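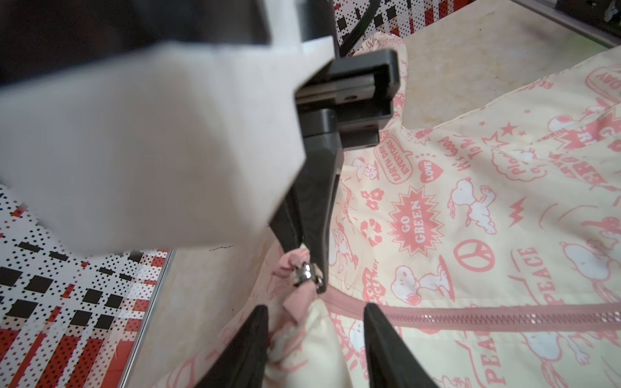 Trurbridge Shared Workshop
Minutes of the Build Group Meeting, 2021-07-02

1. Opening and previous minutes
The meeting opened at 19:00. The minutes of the previous meeting were agreed, with one correction: the spare motor was bought from Csizmadia and should not have been listed as a loan.

2. Two-arm cell
The group received the report on the Gulden cell. Both arms are bolted to the aluminium rail at the front, and the patterned panels are fitted to the back and side walls. Members asked whether the red and black pattern would trouble the cameras. It was agreed to leave the panels in place until September and to review the matter then.

The child's jacket was confirmed as the garment for the present work. A proposal to change to a plain towel was not carried. It was felt that the zip and the hood gave a fairer test of the grippers.
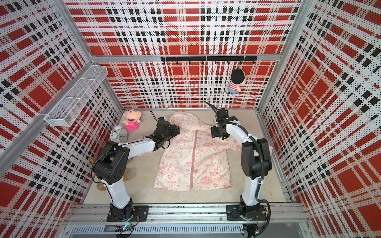
Item 2: the cell with both arms over the jacket.

3. Wiring
Concern was expressed about the boards and loose wires below the rail. It was resolved that these be moved into a closed box, and that no further cables be added until the box is fitted. The cable on each arm is to be checked for wear at the start of every session.

4. Loose items in the cell
The meeting considered whether the soft toys and the alarm clock should stay on the cell floor while the arms are running. 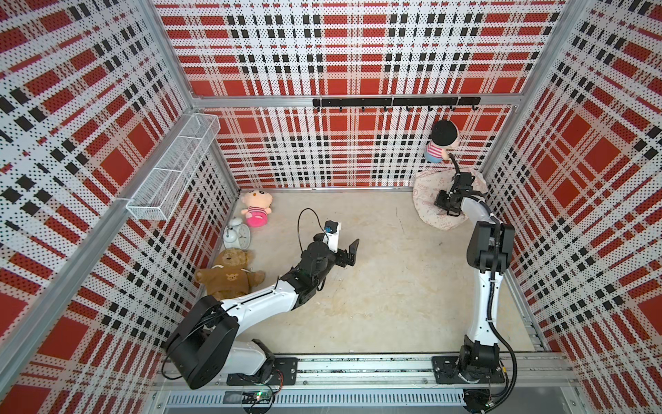
Opinion was divided. Some members wished for a clear floor during garment work, others preferred to keep a mixed set of objects within reach. It was agreed that items may remain if they are kept towards the back, and that the wire basket on the left wall be used for small parts.

5. Accounts
Spending on the cell to date stands at £2,877. The balance of the build fund is £631. The quotation from Jater for a second set of gripper fingers, at £90, was accepted. A request for a further £1,250 towards a new control computer was deferred.

6. Any other business
The emergency stop is to be labelled. Members are reminded to sign the log book on leaving.

7. Next meeting
To be held in September, date to be confirmed. The meeting closed at 20:25.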